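Socks, again

Saturday 7 December 2024 was washing day at ours, and by the time I'd finished my second cup of tea I had decided I was going to write about socks. I know, I know. But I have had more emails about the Darnness moth post than anything else I've written, so small household matters it is!

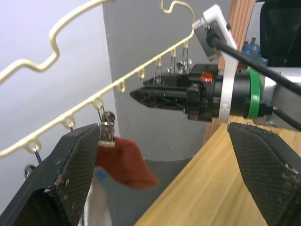
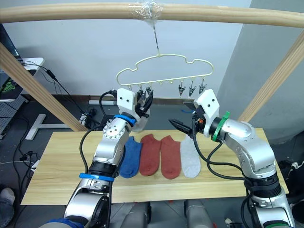 I held out against a proper sock hanger for years (my mother pegged hers along the line in a long row and I thought that was simply how it was done), and then in May I gave in and ordered one from Makotico. What I like best is that it takes up so little room. A whole week of ankle socks can go in the space of one shirt, and when it rains you lift the lot off and carry it indoors in one go, still clipped.

I do have my little ways with it. I lay the socks out flat first, all facing the same direction, and put the matching ones next to each other before I pick up a single clip. It sounds fussy, but it means the pairs go up together and come down together, and I've not had a stray since the summer. I clip by the cuff, too, just catching the very top, so that the toe hangs free. My neighbour does hers by the toe and swears by it, and we have agreed to leave it there.

Next week I'm hoping to get round to the airing cupboard, which is in a dreadful state.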